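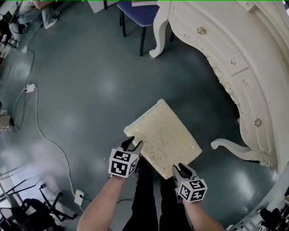
Home Posts Replies Media

Filed under: robot teaching

Hinata Fujimoto
Sat 27 December

1/ Day four of the flat-panel task at Kamata. The job is to get a board off the floor with both hands. We teach it with hand-held grippers, so the person does the move and the policy learns from the recordings.

2/ We have 811 episodes so far. I threw out 81 of them, mostly for tracking loss when one gripper turned and the markers went out of view.

3/ Corners are the hard part. If you close on one side first, the board swings and the other hand has to chase it. I now ask everyone to touch both sides before closing either one.

4/ We tried the same task by remote control on the Orow arms in April. It worked but it was slow, and people got tired. You also can't feel the board start to slip.

5/ Polished floors are their own problem. Ceiling lights show up in the reflections, so I want more episodes with the lights in different states.

6/ Target is 1408 before we train again. Cestthorpe takes over the second half.

7/ Someone asked about gloves. No gloves.

Contact | Terms | Back to top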